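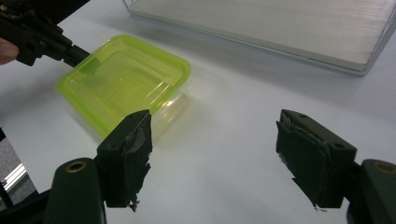

Surkance open day: anyone else go?

posted by vesna_d

Just got back from the Surkance open day and my feet are killing me, but I have to tell somebody about it. My neighbor Brian Were talked me into going (he's into all this, I mostly fix toasters) and I figured we'd look at a couple of arms behind glass and go home with a pen. No! They let us drive the things.

Well, sort of drive. The station I liked best was the hand-held gripper table. You hold one in each hand and do kitchen chores with them: lunch boxes, lids, a wire rack, that kind of stuff. The idea is that the machine later learns from what people did with the grippers. I got five tries at taking a lid off a box and managed it once. My left hand is apparently useless.

Did anybody else here make it? I want to know if it was just me who was bad at it.

---

bivby_fan

I was there in the morning! Not just you. I had the lid thing too and kept pushing the whole box across the table. There's nothing to stop it sliding, that table is smooth as anything. The woman running it, Naomi something, told me to hold down one corner with one gripper and go at the edge with the other. Easier said than done, but I did get it on my third go.

Did you see the Bivby cart in the hallway? My kid rode behind it for twenty minutes.

---

nassoro_o

Going to be the grump here. I went, I waited 40 minutes for the gripper table, and what I saw was people opening leftovers containers very slowly. I can open one of those with my elbow while holding a phone. They said they want 2,000 of these little recordings before the system is any good at it. For a lid!

I used to work in packaging and we had machines putting lids on faster than you could watch. So I don't get what's new.

---

vesna_d

Nassoro, ok, but your packaging machine did one lid, right? Same lid, same spot, all day long. I asked Naomi Lyimo pretty much your question and she said the box gets put down at a different angle every time on purpose, and they swap it for other boxes too. Your old machine would've just punched the table.

Also it wasn't 40 minutes when we were in line, more like ten. We went right when the talk started, so everyone was in the other room.

---

nassoro_o

It did four sizes, thank you very much. With a changeover, sure, and a guy named Walt swearing at it. But I'll give you the angle thing. If a box came in crooked the whole line stopped.

Still think they should have shown a finished one working. All I saw was people practicing.

---

tinekev

They did show one, it was upstairs! The Rathore room. Very badly marked, I only found it looking for a restroom. It was an arm putting cups on a shelf and it dropped one, everybody went "ohhh" like at a ball game, and then it picked up the next cup and carried on.

My question for people who tried the hand-helds: did your wrists hurt after? I did one round and I could feel it all through dinner. The grippers look chunky and you're holding them out in front of you. I can't picture anybody doing 200 of those in a shift.

---

bivby_fan

Wrists no, thumbs yes. I squeeze way too hard though, Naomi told me off for it. She said new people all do that and it chews up the tape on the fingers.

---

vesna_d

Ha, I got the squeezing talk too. Thumbs and shoulders for me. I asked how long people do it for and she said they swap over every half hour. I'd want a chair.

And Tineke, I'm so mad I missed upstairs. Brian says there's another one in February at the Asa building, same people, and you can sign up for a slot so there's no standing in line. I'm going to practice on my own lunch boxes with salad tongs till then.

---

nassoro_o

Salad tongs is a good idea, try the barbecue kind, they're longer and it'll be harder. Post the signup link when you have it. I'll come and complain in person.

---

tinekev

Put me down too. Morning if they have it.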